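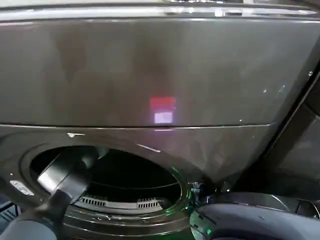

Dafis wrote:

> Went through the Kuststead box again last night. I make it 63 prints, not counting the contact sheets. Two of the shopfront ones are the same negative printed differently, the darker one has more in the windows. I'd hang that one. Also I still don't think the ghost signs belong in the same room as the barbers' poles. Different project, different decade, and the captions don't match in style.

Agree on the darker print. Not sure about splitting the rooms though. Plernach only gives us the long wall and the back room, and the back room has that awful radiator. Ghost signs on the long wall, left side, then a gap, then the poles?? Could work if the gap is wide enough.

Captions - yes, a mess. Some have street and year, some just street, four have nothing at all. I've been checking them against the old trade directories and got two so far. The bakery one is Kuststead, definitely, the street number is painted over the door and the directory has the same bakery there. The other is the hat shop. Remaining ones I'm stuck on, if anybody recognises the tiled corner building please say so, scan is in the Jostora folder under "unsorted".

Framing: quote came in higher than last time. Can we reuse the black frames from the river show? I think they're the right size but somebody needs to measure teh mats.

Opening is still first weekend of Febuary unless Plernach moves us again. Need the wall text before then, one page max, large type. Please no more of "a vanishing city", every sign show says that.

More later, have to run

Print this message | E-mail this message

Contact the list owner | Copyright Jostora list archive | Back to top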